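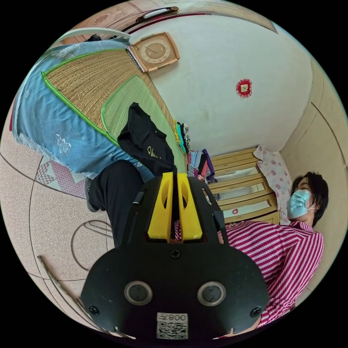
Eel tagging on the Inwood: what the third season of data shows

The receivers in the Inwood estuary were pulled on Sat 31 March and the files have been read out. This item summarizes what was recorded, how the records were cleaned, and what changes for the coming season. Readers who only want the dates for the June deployment can skip to the last section.

Background

European eels spend most of their lives in fresh or brackish water and then leave for the sea to spawn. Before leaving they change: the eyes enlarge, the belly turns silver, the gut shrinks, and feeding stops. At this stage they are called silver eels. They move mostly at night, mostly in fall, and mostly when the water is rising. None of this is new. What has been poorly known for the Inwood is how long an eel takes to get from the upper weir to open water, and where along the way it stops.

The first two seasons used passive tags. A passive tag has no battery and is read only when the fish passes close to a loop antenna. The loops at the two weirs worked well enough, but a loop says nothing about the 4 kilometers of tidal channel below the lower weir, where the channel is too wide and too salty for that method. The third season added acoustic tags. An acoustic tag sends a coded ping at irregular intervals, and a receiver moored on the bottom logs the code and the time. Salt water carries the signal without trouble. Mud, bubbles and boat engines do not help it.

Tagging

Eels were caught in fyke nets above the upper weir. Each fish was anesthetized, measured, weighed, and scored for silvering using eye diameter and pectoral fin length. Only fish above the minimum weight for the tag were used, so the sample leans heavily toward females. Males in this river rarely reach a size that can carry the tag. Any statement below about "the eels" should be read as a statement about large females.

The tag is placed in the body cavity through a short cut closed with two stitches. Fish were held overnight in a tank fed with river water and released the following evening after dark, at the same spot where they were caught. One fish lost its tag in the holding tank and was released without one. Its code was retired from the list.

Receivers

Moorings were placed in five lines across the channel, named from upstream to downstream. The Titunside line sits just below the lower weir, and the Turunen line lies at the mouth, between the old light and the mussel beds. The three lines between them are numbered. Each mooring is a concrete block, a length of rope, a subsurface float and the receiver, with the sensor end pointing up. In the second month the float on one of the middle moorings was found lying slack against the block. The receiver was still logging, but its range was short for an unknown part of that month. Its records were kept for timing and dropped from the analysis of missed detections.

Range was tested with a fixed tag lowered from a boat at set distances. In calm water most pings were still heard at 784 meters. In a strong ebb with wind against it, the useful distance dropped to under half of that. Line spacing had been set on the poorer figure, so gaps between neighboring receivers should have been small in all but the worst weather.

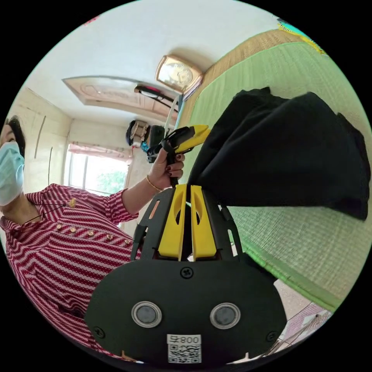

Cleaning the records

An acoustic receiver will sometimes log a code that no tag has sent. Two pings arrive together, the pulses overlap, and the decoder reads a third number. Most of these false codes belong to no fish on the list and are easy to remove. A few match a real tag by chance. The usual rule was applied: a single detection with no second detection of the same code on the same receiver within a day was flagged and set aside.

Clocks were the second problem. Receiver clocks drift, and the drift is not the same from one unit to the next. Each unit was compared with a reference clock before it went into the water and again when it came out, and a straight-line correction was applied between the two points. Corrections were small next to the travel times of the fish, but large enough to reverse the order of detections on neighboring receivers in a handful of cases.

After both steps, 3269 detections remained. They are spread very unevenly. A few fish that rested within hearing of a receiver account for a large share of the total, so the raw count should not be used as a measure of activity. Records were therefore grouped into visits, with a visit ending when a fish went unheard for an hour or more.

Movement

Most of the tagged eels moved within the first two rises in water level after release. Those that did not move then tended to stay until the next large rise, and several stayed above the upper weir for the whole season. They may have stopped silvering and gone back to feeding, which has been reported in other rivers, or they may have died. The loop antennas cannot tell these apart, and neither can we.

Passage at the weirs was quick in high water and slow in low water. At low flow, eels came down to the upper weir at dusk, were detected repeatedly along the crest, and were then heard moving back upstream before dawn. Some repeated this on several nights. At high flow the same fish went over with a single detection. The gate setting at the upper weir was the same in both cases. The difference in delay is the clearest result of the season.

Below the lower weir the pattern changed. In the tidal channel the eels traveled on the ebb and held position during the flood. Detections on the Titunside line cluster in the second half of the ebb. On the middle lines the cluster comes earlier in the next ebb, consistent with fish that had stopped for a tide and started again as soon as the current turned. Daytime detections on the middle lines were almost all from fish that remained in range for hours, and these are read as resting fish.

The resting places were not where they had been expected. The deep pool below the rail bridge had been assumed to be the main one, and a receiver had been placed there for that reason. It logged few visits longer than an hour. Longer visits were logged along the north bank, where the bed is soft and there is a band of dead reed. Eels will bury themselves in soft mud, and a buried tag is heard poorly, so the true amount of resting along that bank is likely higher than the records suggest.

At the Turunen line, nearly every fish was heard only once or on a short run of pings. Departure took place in the dark without exception. Moonlit nights are underrepresented among the departures, but those nights also had lower flow, and the sample is too small to separate the two effects.

Missing fish

Some eels were heard in the middle of the estuary and not again. Possible explanations are tag failure, capture, predation, and passage of the last line during a period of poor range. The last can be partly checked. Wind and current were compared with the range tests, and for most of the missing fish the conditions were good enough that they should have been heard. Predation by cormorants is unlikely at this body size. Seals do enter the lower channel. One tag moved up and down the estuary on both tides, by day and by night, at speeds well above those of the others, for nine days. It was classed as a tag inside a predator from its second day in the channel, and its later records were removed.

Changes for next season

The receiver in the bridge pool will be moved to the north bank. A second receiver will be added near it so that short movements along the reed can be followed. Floats will be replaced on all moorings, including those that showed no fault.

Travel time will be calculated in a new way. Until now it was taken from release to first detection on the last line, which mixes the wait above the weir with the trip itself. From now on the two will be reported separately. The figures from the first two seasons cannot be converted, because the passive tags gave no time of departure from the estuary. The old figures will stay in the archive with a note.

The database has been moved to Dista, the shared storage used by the other coastal stations. Column names have changed. Anyone with scripts that read the old files should check that the time field is now in UTC and that water level is given in centimeters above the station zero. The old zero was 100 centimeters lower.

Deployment of the moorings is planned for the second week of June, on the neap tides. Boats should keep clear of the marked positions and should not tie up to any float. Anglers who catch an eel with a stitched cut on the belly are asked to note the place and time, check the back for a small colored thread with a number, and release the fish if it is alive. Tags found on the shore can be left at the Titunside lock office during opening hours. They are still useful when the battery is dead, as the code is printed on the casing.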